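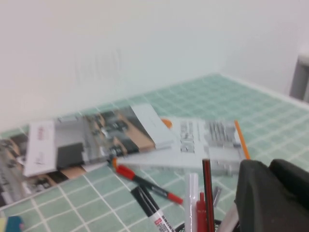

Hi Loretta,

Time for the November update on the desk-tidying work. I'll start with the number you asked for: we're at 221 good demonstrations out of the 300 we promised Braltgate for this phase. I had hoped to be further along by now, but we lost most of a week to the hand controller (more on that below), and since then the pace has been great!

The task is still the same one. Whoever is driving picks up pens, pencils and markers from the green cutting mat and drops them into the black mesh holder, with brochures and booklets left lying around so the mat looks like a desk people use. Estrella and I do most of the driving. She is much better at it than I am - her average run is 86 seconds, and I'm not going to write mine down here.

Markers are going well. Pencils are harder, especially when one is lying right up against a booklet, and you have to come in at a slant or you end up pushing the paper along with it. We used to throw those runs out. Nayeli talked me into keeping the ones where the driver recovers and finishes the job, and I think she's right, so they're now tagged separately in Zindow and you can filter them in or out.

About the controller: the grip trigger was sticking, so the fingers closed late and we got a lot of fumbled grabs. Bamovau sent a replacement and it works fine. I went back through everything recorded with the old one and pulled the worst of it, and none of that is in the total above.

Money is okay. We have $656 left in the small parts line, and I'd like to spend part of it on a second controller so we're not stuck again if one breaks. Can you let me know if that's all right under the current terms, or does Soledad need to sign off?

Next up is loose paper, starting with single cards and then the folded brochures. Estrella has tried a few by hand-guiding the arm and says it feels easier than the remote, so we'll record some both ways and compare. I can walk you through it on the Tuesday call.

Perla Zavala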